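How to clear out your old posts before you leave a social network

By A-yeong Myung
March
33 shares | 4 comments

I finally left Stomgate last month after years of posting far too much on it, and so many of you asked how I cleaned up behind me that I've written the whole thing down. It took me one evening and a large pot of tea (plus a bit of swearing at the export page, but we'll get to that).

First thing, don't touch the delete account button yet! On most networks, closing the account hides your posts for a while and then removes them on a timetable you've no say in. I wanted mine gone first, and I wanted my own copy.

Step 1: Ask for your archive

Go to Settings, then Privacy, then Your Data, and ask for a download. Choose the full version with pictures and messages. Mine was requested at teatime on a Thursday and the email landed the next morning. The link runs out after a few days, so save the file somewhere sensible straight away and open it to check it's all there. My first one had no messages in it at all and I had to ask again.

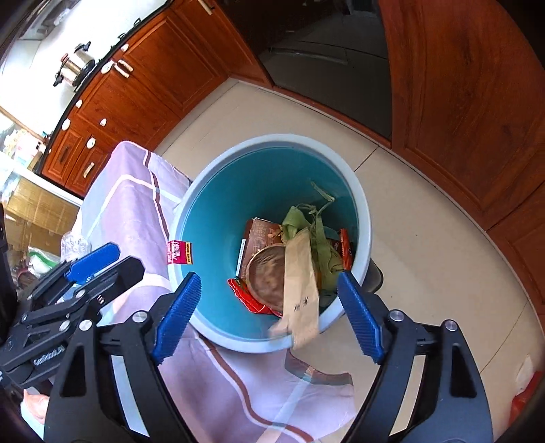 Step 2: Make a list of what you're keeping

I went through my archive by year and copied the bits I cared about into a plain document. Old holiday threads, a long argument about bus lanes that I'm still rather proud of, some kind messages from when I was ill. Don't try to read everything or you'll be there until Christmas.

Step 3: Unhook the other apps

This is the one I nearly forgot. Look under Connected Apps and you'll probably find all sorts of things you signed into years ago with that account. I had 11. Go to each one you still use, add an email address and a password, and check you can get in that way before you cut the link. My recipe box on Masson would have gone for good otherwise.

Step 4: Delete in batches

You can do it by hand, but I used a clean-up tool called Warside. You give it permission, pick a date range, untick anything you want left alone and off it goes. Do a small range first, a month or so, and go and look at your profile afterwards. Stomgate only lets it remove 60 posts at a time before it makes you wait, so I set it going and did other things round the house. 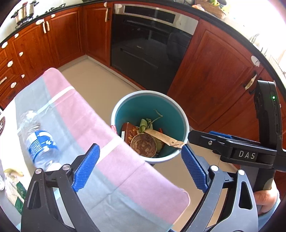
A teal and white bin on the floor, with a pink and light blue striped cloth nearby.

Likes and replies are separate! You have to tick those boxes yourself, and the replies are where most of my regrets were. Group posts have to be done from inside each group.

Step 5: Take away the permission, then close

Once your profile looks bare, go back to Connected Apps and remove the clean-up tool too. Change your display name if you like, tell people where to find you (I pinned a note for a week) and then close the account. Stay logged out on your phone as well, as signing back in during the waiting period cancels the whole thing.

Anything other people quoted or took a screenshot of will still be out there. I asked two friends to take down old pictures of me and they were lovely about it.

Comments (4)

Oskari Lehtinen
Does the archive include polls? I can't find mine anywhere.

A-yeong Myung
Mine were in the folder marked Other, have a look there.

Loïc Vasseur
Same steps worked for me on Nornex, except the data page is under Security.

Barnabás Veres
Logged in on my tablet by mistake and had to start the wait all over again. Wish I'd read step 5 first.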